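2018-05-23

Back on the gift register for the Sturkton council job. I spent the morning going through the declaration forms Sointu scanned, and oh boy, the handwriting! There are 35 forms in this batch and I've got all of them typed in now except 2, which I left for Bogdan as he's used to the old mayor's office scrawl (one might be a fountain pen, one might be a fountain, who knows).

Main headache is still the value column. Some people put what the gift would cost in a shop, some put what the giver told them, and one deputy just wrote "modest." I've added a second column for who did the valuing, so we can at least sort on it. Sebastian wanted a drop-down list but I talked him into free text until July. 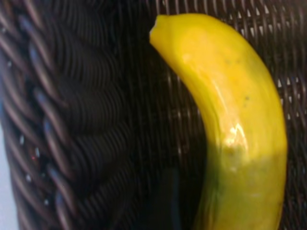
The other thing is dates. The rule says a gift has to be declared within 7 days, but the form only asks for the day it was signed, so we can't check anybody against it! I wrote to Gheorghița Cârstea at the clerk's office to ask if the cover letters have the day received. If they do, I'll key those in too.

Export to Elari crashed again on the ț in names. Saved it as UTF-8 and it went through fine.

To do: ask Bogdan about the missing page from the Buzatu visit, rerun the duplicates check, back up the sheet before Sebastian gets at it.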